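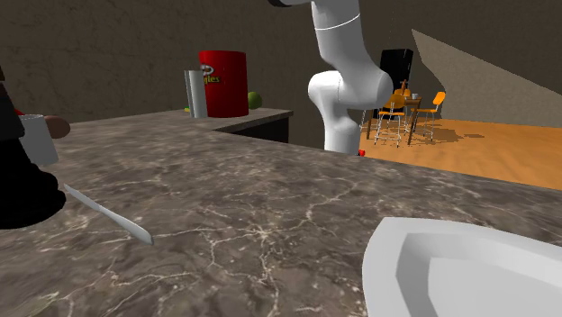
図2 大理石の天板。灰褐色のまだらな地に、淡いクリーム色の脈が不規則に枝分かれする(コンピュータ・レンダリング)。

2.2 石の模様を語ることば

石材の模様について人に話を聞いていると、こちらが尋ねていないことまで実によく話してくださる。祖母の家の玄関がちょうどこういう色だったとか、旅先の駅の床を思い出すとか、話は模様そのものからどんどん離れていくのだが、離れていった先で使われることばのほうに、かえって模様の見え方がよく表れているように思われることが少なくなかった。本節では、前節で述べた聞き取りの記録をもとに、天板用石材の「脈」がどのような語で言い表されているかを、少し寄り道もしながら見ていきたい。

分析の対象としたのは、住宅改修の相談窓口 Clevum に寄せられた自由記述と、筆者らが行った聞き取りの書き起こしから抜き出した、模様に関する表現3,896件である。同じ方が言い直しをされた場合には、言い直す前の表現も別の一件として残した。「ひび、いや、ひびというと割れているみたいですね、筋でしょうか」といった発話には、語を選ぶときのためらいがそのまま残っており、これを整えてしまうのはいかにも惜しかったからである。

脈を指す名詞としては「筋」「線」「ひび」「根」「川」などが繰り返し現れた。なかでも興味深いのは「ひび」である。図2のように、明るい脈が割れ目に似た線となって地の上を走る模様では、この語がごく自然に口をついて出るらしい。ところが、同じ方に購入の相談という設定で話していただくと、「ひび」は影をひそめ、「流れ」や「脈」に置き換わることが多かった。割れを連想させる語は、これから毎日使う台所の品にはそぐわないと感じられるのであろう。石材店の方々はこの点にたいへん敏感で、聞き取りに応じてくださった Pluletti の店頭では、接客のあいだ「ひび」という語を自分からは口にしないよう、新しく入った人にまず伝えるのだという。

地の色についても触れておきたい。灰色と褐色のあいだにあるような色は、色名ひとつではなかなか言い切れないものらしく、「コーヒーに灰をまぜたような」「雨あがりの土の道」など、たとえに頼った言い方が目立った。とくに年配の協力者にはこの種のたとえを楽しんで重ねていく方が多く、ある水曜日の午後などは、ひとつの見本について二人の方がおよそ20分も語り合い、筆者らはほとんど相づちを打つだけで過ごした。書き起こしてみると、お二人の挙げたたとえは最後までひとつも重ならなかったのだが、「落ち着く」という評価だけは早いうちから一致していた。色の言い表し方が食い違っていても好ましさの判断は共有されうるという点は、Chaudhry が織物の柄について指摘したこととよく似ている。

なお、脈と地のどちらを先に語るかという順序にも、いくらか偏りが見られた。脈の色が地より明るい見本では脈から語り始める方が多く、反対に暗い脈の見本では、まず全体の色合いを述べ、それから思い出したように線に触れるという運びになりやすい。もっとも、これは見本の大きさにも左右されるようである。手のひらに載るほどの小片では一本の線の曲がり具合が細かく語られ、天板ほどの広さになると、線の一本一本よりも、広がり方や混み具合のほうへ話が移っていく。小片だけを見て選んだ石が据え付けてみると思いのほかにぎやかに感じられた、という声が自由記述のなかにいくつも見られたのは、この違いと無関係ではないと思われる。

表現の分類にあたっては、Khurram Chaudhry 氏の方式にならい、形をいう語と印象をいう語とを分けたうえで、どちらとも決めがたいものは両方に入れた。「やわらかい線」などはその最たるもので、線の曲がり方のことなのか、見ていて受ける感じのことなのか、話した当人に改めて伺っても「さあ、両方でしょうねえ」と笑っておられた。こうした語の扱いについては、次節で見本の大きさ別の集計とあわせて述べる。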